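Parkberg Residents Forum > Shared Facilities > Laundry
Topic: Sorting and pre-treatment of mixed household loads

Pradstead_Laundry_Desk
Posted 2021-06-18

Residents are reminded that whites, denim and brightly colored garments should be separated before any load is started. Over 19 requests for advice on discolored items have reached this desk since the spring notice, and most concerned a single mixed load. A white item bearing a pink or reddish mark should be set aside and treated first. Jeans are to be washed on their own, inside out.

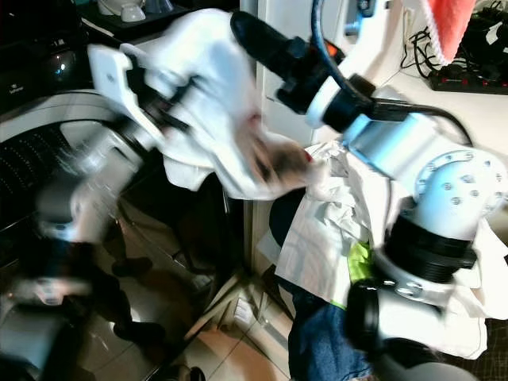 hallway71
The guidance on denim is sound for new jeans. For a pair that has been washed many times, a separate cycle appears excessive, and it places an unreasonable demand on the machines in the Hong building. I would ask that the rule be limited to dark denim in its first two months of use.

Pradstead_Laundry_Desk
The comment is noted. The rule will remain as written for dark denim of any age. Faded pairs may be washed with other dark clothing in cold water.

unit_629
May I ask which treatment is recommended? The Prandel handbook advises hot water for all marks on white cotton. I followed it in June and the mark is still there.

Pradstead_Laundry_Desk
Hot water is not advised until the source of a mark is known, as heat may set it. Please proceed as follows. Rinse the cloth from the back in cold water, apply a small amount of liquid detergent, and leave it for 30 minutes. Check the area before the item goes into the drum.
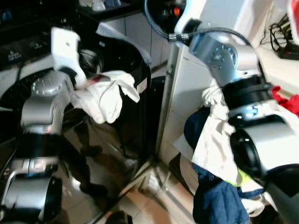
If the mark remains after washing, the item should be kept out of the dryer and the treatment repeated. Red and yellow-green articles are to be held back for a separate load — this applies to small pieces as well.

hallway71
I remain of the view that the denim rule is too broad, but I will comply. Could the cold water advice be added to the Prandel handbook?

Pradstead_Laundry_Desk
The request has been forwarded.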